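Home | Kitchen | Workshop | Garage | Mending | Archive

Curved needles, thread and knots for heavy mending

February
By the Curix workshop desk

Print this page | E-mail this page

A straight needle needs access to both sides of the work. Where the back can't be reached, as on a sofa arm, a fixed cushion, a mattress border or a car seat, use a curved one. The point goes in and comes out on the same face, and the hand turns instead of pushing.

Curved needles are sold by length measured along the curve or by the straight distance between point and eye, and shops don't always say which. Check before ordering. A needle with a tight curve takes a short, deep bite. A shallow curve takes a longer bite and suits thick piping. Round points are for woven cloth. Three-edged points are for leather and vinyl and will cut the threads of a woven fabric, leaving a row of small holes that widen under load.

Hold the needle a third of the way from the eye, in flat-nosed pliers if the material is stiff. Toothed jaws grip better but mark the shank, and a marked shank drags. Never grip the point or the eye. The eye is the weakest part of any needle and will snap sideways with very little force.
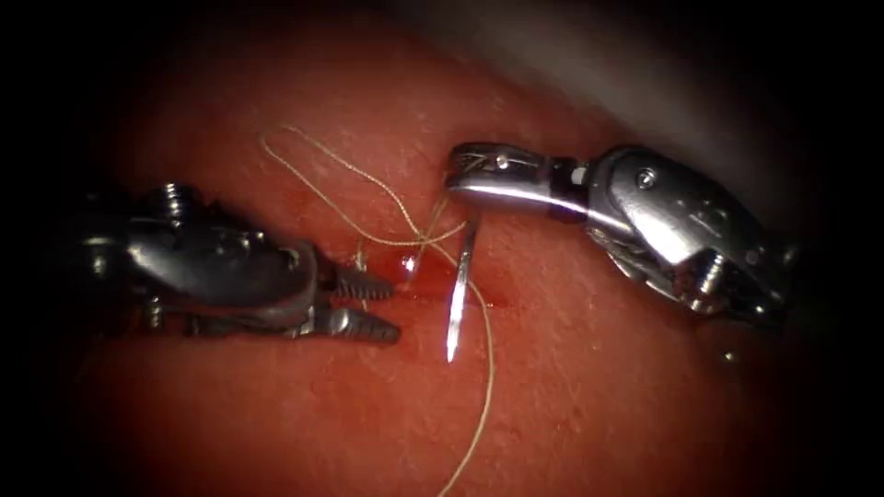 A curved needle and pale thread, with toothed jaws at the left.

Enter at right angles to the surface. Rotate the wrist so that the needle follows its own curve. Pushing in a straight line bends it, and a bent needle should be thrown away. Straightening one in a vice weakens the metal.

Thread

Bonded nylon for leather and vinyl. Polyester for anything in sunlight, including conservatory cushions and boat covers. Waxed linen for old furniture where a synthetic would look wrong. Cotton rots in damp places and is not recommended for garden use at any thickness.

Cut a working length of 700 mm. A longer piece tangles and frays from repeated passes through the cloth; a shorter one means more knots. Cut the end at a slant with sharp scissors and flatten it before threading. If the end has gone fluffy, cut it back to sound thread. Wetting it only works for two or three tries.

Wax any thread that isn't already treated. Draw it across the block twice, then once through a folded scrap of brown paper to take off the surplus. The Bovitz block is harder than most and should be kept indoors in winter.
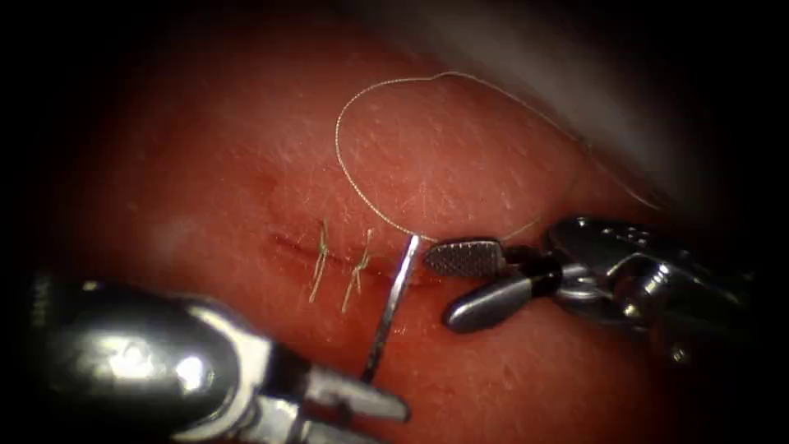
Spacing depends on the load. For a split seam in a seat cushion, set stitches 7 mm apart and the same distance in from the edge. Closer stitching perforates leather. Wider spacing lets the seam gape between stitches as soon as somebody sits down. On canvas, follow the original holes if they are still sound, and move the whole line inwards if they are not.

Separate stitches, each tied off, are slower than a running stitch but a failure stays local. Use them on short tears, on corners and wherever a repair will be inspected or undone later. For long straight seams use a ladder stitch and lock it with a back stitch every 122 mm, or at each panel join if that comes sooner.

Tension

Pull until the edges meet and stop. Overtightened stitches pucker the fabric and cut into foam-backed vinyl. If one edge rides over the other, the bites were unequal. Take the stitch out and do it again; pulling harder will not level it.

Knots

Two throws in one direction and one in the other will hold waxed linen. Bonded nylon is slippery and needs a fourth throw. Lay each throw flat before tightening the next. Leave tails of 7 mm on synthetics. Sink the tails into the seam with the needle if the knot shows. Melting them with a lighter is common practice, but it leaves a hard bead that will scratch skin and catch on clothing.

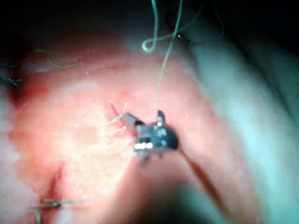

Leather dries out along an old seam before it does anywhere else. Feed it the day before sewing, let it stand overnight and wipe off the excess. Choo cream is thin enough for this purpose. Thick dressings clog the holes and stop the stitches bedding down.

Vinyl should be warm. Bring the cushion indoors or run a hair dryer over it on the low setting. Cold vinyl splits at the needle hole and the split cannot be sewn.

Storage

Keep needles in a dry tin with a scrap of oiled flannel. The Gulo roll with sewn pockets is suitable for straight needles only, as curved ones work their way through the lining. Wipe each needle before putting it away and test the point by drawing it lightly across a piece of old tights. If it snags, dress it on a fine stone or replace it.

Part numbers: mixed curved set 3,772. Wax block, see Mending supplies.

Print this page | E-mail this page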